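Looking After the Cell at Stokcombe: A Gallery

By Savvas Koutsoukos. Posted Apr 17, 2020

Welcome, and thank you for stopping by! A good many of you wrote in March asking how our little board-handling cell gets set up and kept running, so I have put together a page about it. We do our first setup in the simulator, where a bad move costs only a sigh, and then we carry it over to the real arm on the Stokcombe floor.

The wrist view in the simulator 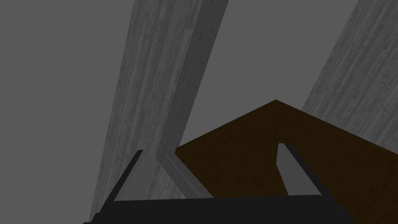 The fingers are open with nothing between them, the dark brown board lies behind the right one, and the two pale gray beams slant up past it. I like to begin with the gripper open and a plain gray backdrop, so that I have only the wood and the fingers to think about.

What I check before anything moves

I look first at how the fingers lean toward each other, and then at how much room there is between them and the nearest beam. After that I close them slowly on nothing at all, open them again, and do the same thing with the wrist turned a little. It is dull work – I usually put the radio on – but I have never been sorry for the time spent.

Names and numbers

Every saved pose gets a number in the Tudero project file, and the open pose over the board is number 206. Please don't renumber them, even if the list looks untidy (it does, I know). The Sowa cell next door borrows several of ours, and they call them up by number too.

Speed

New moves run at 40 percent of full speed until they have gone through a whole shift without a stop. On the real arm I keep one hand near the stop button for the first few, and I would ask you to do the same, however well things went on the screen.

Finger care

Wipe the finger faces with a dry cloth at the end of the shift, and get right down to where they meet the base, as sawdust loves to settle there. We change the pads after up to 893 picks, a bit sooner if we have been running rough boards. Spare pads are in the drawer marked Hundau, along with the small hex keys, and if you take the last pair, do leave me a note on the bench so I can order more.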